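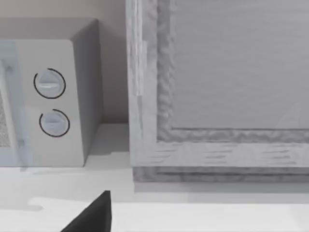

Every robot company I have visited in the past few years has wanted to show me its simulator first and its workshop second, and Doltus was no different. The firm builds kitchen cells: one arm, one counter, a handful of appliances, all meant to prove that a machine can be trusted with the dull end of catering. Its virtual kitchen is handsome enough in a bleached sort of way. There is a grey microwave with two round dials, one over the other, each ringed by a thin black line that doesn't quite close, and to the right of it a big pale cabinet with more wood grain than any kitchen of mine has had. Poking up at the bottom is the black tip of the gripper finger. The job is to turn a dial. I was told, with some pride, that the arm had learned to do this very well.

I don't doubt it. I have heard the same about drawers, taps, door handles and, once, a toaster. What I wanted to know was how much work it takes to keep the real one going after the visitors have left, and for that I had to ask to be taken downstairs.

The real cell is called Trolteretti, a name I was unable to get anyone to explain to my satisfaction. It stands in a ground-floor unit behind a roller door, and on the morning I came it was switched off with its cover panels stacked against the wall. A technician was on his knees with a torch in his teeth. He had been there since before eight.

The trouble was the wrist. The simulated arm has a wrist too, of course, but that one doesn't have a cable running through it, and the cable was what had gone. It had rubbed against the inside of the casing until the signal from the force sensor began to drop out. The arm would reach for the dial, lose its sense of how hard it was pushing, and stop. Sometimes it stopped politely. In July it stopped with its finger wedged behind a knob, and the knob came off.

"The model doesn't know about cables," the technician said, once he had taken the torch out. He has replaced this one three times.

Doltus buys the cable made up, from a supplier called Šimek, and the price of each is £39. That is cheap. The afternoon it takes to fit is less cheap, and it never appears in the brochure. The wrist has to come off, which means the gripper has to come off, which means that when it all goes back together the fingers are no longer quite where the software thinks they are. So the cell has to be calibrated again from the beginning.

I stayed to watch this, against advice. It is very slow. The technician bolts a small steel pointer in place of the gripper and drives the arm by hand to a set of marks on the counter. At each mark he stops, looks from two sides, nudges the arm, looks again and presses a button. If he leans on the counter while he is doing it, he has to do that mark over. The counter is meant to be rigid. It moves if you lean on it.

Then the gripper goes back on and the dials are done, which is a separate business. A dial in the simulator turns about its own centre with whatever stiffness somebody typed into a file. The one on the bench has a bit of wobble and a stiff patch near the start of its travel, and it gets looser as the weeks go by. The arm was trained on dials whose stiffness was varied at random, so that it wouldn't be thrown by a new one. This is the standard trick, and I am told it works. But there was also a strip of rubber glued to the inside of each finger on the real gripper, cut with a craft knife, and when I asked what that was for the answer was that it helped.

It does help. The arm turned the dial cleanly on the first go after lunch, and again on the second. On the third the rubber peeled. A fresh strip was cut, the old glue was scraped away with a thumbnail, and the thing was left under a clamp while we had tea.

I should be fair to the people upstairs. They have run 329 versions of the dial task in the virtual kitchen, moving the microwave along the counter, changing the light, shifting the cabinet nearer or further away, and doing that on a bench would have taken until retirement. Mistakes in there cost nothing. A knob pulled off in software goes back on at the press of a key, and if a wrong number sends the arm through the counter, the counter is none the worse. I can see why they like it. I would rather work up there myself.

My quarrel is with the way the two are added up. The success rate Doltus gives its customers comes from the simulator. The engineer who looked after the figures agreed that this was so when I asked her, and said that the hardware results were "tracked separately". They are tracked in a hardback notebook on a shelf beside the kettle. I was allowed to read it. Much of it is times and initials. One page says "rubber again". Another says "do not run before 10, sun on counter", and an arrow points to a sketch of the window.

A rival firm, Zendum, has gone the other way and sells its cells with a service contract from the start, a visit every fortnight whether the customer rings or not. Doltus thinks this makes the machine look unreliable. Perhaps it does. I spoke to a canteen manager who has had a Zendum cell since last year, and she told me that she was fond of the fitter and had no strong feelings about the robot.

By four o'clock Trolteretti was back in one piece. The new cable had been given a wider loop and a plastic sleeve, neither of which is on the drawing. The covers went on, a screw was missing, a screw was found. The technician ran the arm through its warm-up, then through the dials, upper and lower, and wrote the time in the notebook. I asked how long he thought this cable would last. He said the sleeve was his own idea and he would see.

A group of buyers was due the next day. They would be starting upstairs.

2018-08-18

214 shares
17 comments

Search this site
Enter keyword
Go

More from Machines
The warehouse that went back to trolleys
What does a robot lawnmower do in the rain?
Two weeks with a self-emptying vacuum cleaner
Why the lift engineer still carries a pencil
Letters: your welding cell stories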